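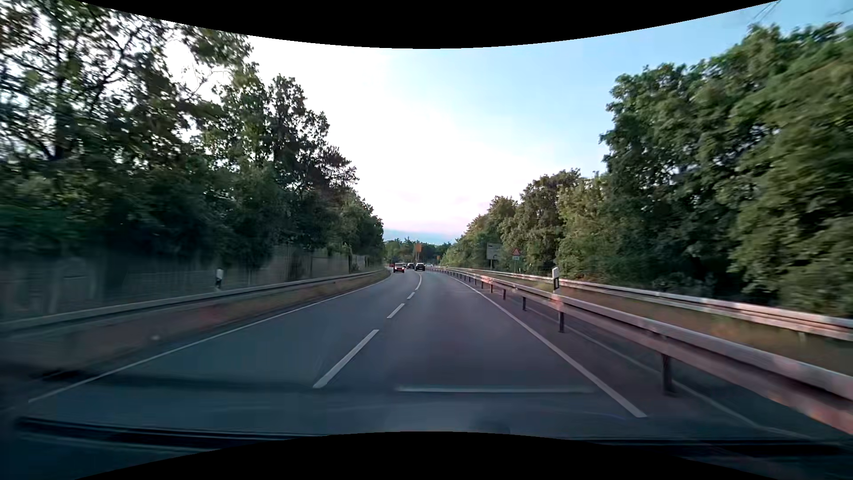
The two-lane stretch near Granoddale, with barriers on both sides of the carriageway.

Siham Kabbaj has managed the Hundgate road maintenance program for over 2,000 working days, and the section near Granoddale takes up a good share of her mail. Drivers write to her about the barriers, the line painting and the trees. We spoke with her at the program's office in October, shortly before the winter inspection schedule was issued.

Ms. Kabbaj began with the bend. "On the approach, the center markings are dashed, and the edge lines are solid," she said. "A driver who does not know the road relies on those edge lines a great deal, particularly at dusk. When we receive a complaint about a worn line, it goes to the top of the list."

Repainting on the section is carried out at night by the contractor El Idrissi. One lane is closed at a time and traffic is led through behind a pilot vehicle. Ms. Kabbaj acknowledged that the arrangement is unpopular with freight operators. "They have asked us for a full closure over one weekend instead. We looked at it. The detour would add 57 minutes for a truck, and the villages on that route were very clear about what they thought."

The barriers are a separate matter. They are inspected from the shoulder on foot, and the posts are checked for movement as well as for damage. Flynn Paewai, the senior inspector, joined us for this part of the conversation. "People look at the rail," he said. "I look at the ground around the post. If the soil has washed out, a rail in perfect condition will not do its job." His crew covers 400 meters in a morning when the weather is reasonable. Findings are entered in Tenix, the records system the program adopted in place of paper sheets.

Asked about the trees, Ms. Kabbaj said that the program has no plan to remove them. Branches are cut back where they hang toward the road, and leaves are cleared from the drains before the first heavy rain. "We get letters asking us to take them all down and letters asking us never to touch one. I answer both kinds."

Mr. Paewai would like to see a lower advisory speed on the approach to the bend. Ms. Kabbaj was more cautious and said that a request of that kind must be supported by speed readings taken in both directions. The readings have been ordered, and the results will be posted at the Hundgate office once they have been reviewed.

Residents who wish to report a damaged barrier or a faded line may do so at the front desk until 2 p.m.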